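Search this site: enter keyword or part number

Speaker notes, "Buying the second arm: what we budgeted, what we paid"
March 13, 2026

(Wait for the door to close. Water. Check the clicker has switched slides before talking.)

Okay, good morning, thanks for coming to the money talk. I know the other room has the welding demo with the sparks, so I appreciate you. I run equipment planning at Grellholm, we make cabinets and fitted furniture, and for the last while my job has mostly been asking people what they want a robot for and then watching their faces change when I ask what it plugs into.

What I've got for you is the budget for our second robot cell. The first one came in before my time and I inherited its paperwork, and a lot of what I'm going to say comes from reading that folder and wincing. I'll give you the way we set up the plan, the lines we forgot, and then the spreadsheet layout, which you're welcome to steal.

(Slide: the one with the blank quote form.)

So. Everyone starts with the arm. I get it, the arm is the fun part! You go to a show, somebody has one picking up eggs, and you go home with a brochure and a number in your head. We did the same with the Vogler. We had the brochure pinned up in the break room for months. And the arm price was fine, the arm price has never been our problem. The trouble was that the arm price was typed into the top of the sheet and then everything else got squeezed in underneath it, in whatever room was left.

What I do now is leave the arm line blank. I make people fill in the rest of the sheet first. What part is it handling, how many versions of the part are there, who loads it, who clears it when it stops, where does the cable run, what happens to the bench that's standing there today. By the time we get to the arm, half the options have crossed themselves off, and the talk with the dealer goes a lot faster (and they're a bit less cheerful, I've noticed).

(Don't rush this bit. People write things down here.)

The line I want you to write down is simulation. Put it in as its own line, with its own money, and put it before the purchase order. Our first cell didn't have one. It was tucked into "integration," and integration ate it. For the second cell we paid for the simulation work up front, with Stakero, before we'd promised anybody anything. If the answer had come back as "don't buy this," we'd have been out the sim money and nothing else, and I'd have slept fine.

And let me tell you what you're buying there, because I had to explain it to our finance people more than once. You're buying a lot of cheap tries. You put your part in, you put a gripper in, you send it at the part from every angle you can think of, and you look at what the fingers have to get past. Wood parts, gray hardware, panels at silly angles. You find out which reach is tight while it still costs you an afternoon.
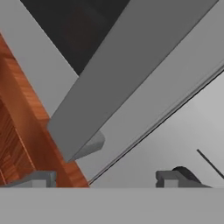
We asked for 4 gripper setups to be tried and we took 2 of them forward to quotes. Paring it down that way was the cheapest decision in the whole project. I'd gone in sure we needed the fancy adjustable one, I'd argued for it in meetings, I had a whole speech. The plain two-finger style went forward and my favorite got dropped. So that's my pride gone, but it was a very nice line to delete from the sheet.

One warning though. A sim is only as good as the shapes you give it, and somebody has to make those shapes. Our drawings were a mess. We had parts where the drawing was two revisions behind what was on the floor, and one bracket that had no drawing at all, just a guy's pencil sketch on the back of a delivery slip. Cleaning that up took real hours from people who had other work, and I hadn't budgeted a dime for it. So under the simulation line, put another one: "getting our own drawings straight." Put it in your own people's hours, even if your company doesn't charge those to projects. It keeps everyone honest about why the cabinet line was short-handed that month.

(Ask for a show of hands: who has up-to-date drawings for everything? Let them laugh. Move on.)

Next one is fingers. I mean the fingertips, the bits that touch the part. We treat them like saw blades now, they're a consumable, they go in the yearly running budget and they have a bin on the shelf with a reorder tag. In the old folder they were bought once, in the capital budget, and when the first set wore down there was an actual argument about which pot of money could pay for more. The cell sat there while we argued. Our set from Tramau came in at 1070 dollars, and I can promise you the argument cost more than that.

While I'm on it, ask the supplier how long replacement fingers take to arrive, get it in writing, and then buy the spare set with the first order anyway. You're already paying the shipping.

(Slide: the floor plan. If the projector washes it out, just describe it, they don't need the detail.)

Floor space. We're a woodshop, so there's dust, and there's a forklift lane that everybody treats as a suggestion. The cell footprint on the dealer's sheet was the arm and the fence. It didn't have the pallet coming in, the pallet going out, the cabinet with the controls, or room to open the door of the cabinet with the controls. We taped the whole thing out on the floor and left the tape down for a week with people working around it. I can't recommend this enough, it costs you a roll of tape! We moved the cell twice on the strength of it. The second move saved us from relocating an air line, and the quote for relocating that air line had made me sit down.

Power and air go in the same section. Get your own electrician to price it, on your own visit. The integrator's number will be for a building that's nicer than yours.

Then there's training. I've seen budgets with a single training line that says "included." Included for whom? Ours was included for two people, on day shift, in the first week. The night crew got a photocopy. So in the second budget we wrote down every person who'd ever be expected to walk up to that cell and clear a jam, all shifts, and priced training for that list. It was a longer list than I wanted. We also put in a refresher, as the first cell taught us that whatever people learned in week one had faded by the time they needed it.

(Drink some water. Halfway.)

Let me talk about timing a bit. We'd planned on a 24 month payback, and I want to say something about how we use that number, as I've seen it turned into a weapon. We set it before we had any quotes. It's on the first page of the plan and it doesn't get edited. If the quotes come in and the payback is longer, fine, we have that talk in the open, and maybe we go ahead anyway for a reason like the job being rough on people's wrists. What we don't do is go back and fiddle with the parts-per-hour until it fits. I've done that. I was very good at it. You end up with a cell that's late against its own made-up target, forever.

For the parts-per-hour, go and stand next to the job. Take a chair if you like. The number in the system was from a good day with an experienced hand and a clean stack of parts. I stood there through a slow afternoon and a material change, and the number I came back with was a lot lower, and that's the one we compared the robot against. It made the robot look better, sure, but it also meant we'd believe the comparison later on.

Also on timing, our money gets signed off in November. So everything has to be priced before then, and every quote we get has an expiry date that falls right after. I now ask for the validity to run past the sign-off meeting and most suppliers will just do it. Takes one email. The year I forgot, we had to requote the guarding and it had gone up.

(Slide: the spreadsheet. Leave it up through questions.)

Right, so the sheet. Tabs go in this order: the job, our drawings, simulation, fingers and spares, floor and services, guarding, training, running costs, and the arm is on the last tab. There's a column for who gave us the number and a column for the date they gave it. Please fill those in. Half of what was wrong in the old folder was a number with no name beside it, and you can't phone up a cell in a spreadsheet.

There's a contingency line as well, and ours belongs to the project, so the integrator doesn't see it. If they ask, we say we don't have one. (Maybe skip this if any of our suppliers are in the room. Check front rows.)

The blank version of the sheet is on the handout page, along with the list of questions I send to dealers. If you use it and find a line I've missed, come and tell me at lunch, I'm at the table near the coat rack.

Okay, questions. If they ask about leasing: we looked at it, we bought, I can send them our comparison but it's messy. If they ask about used arms, same answer, and point them to the spares tab first.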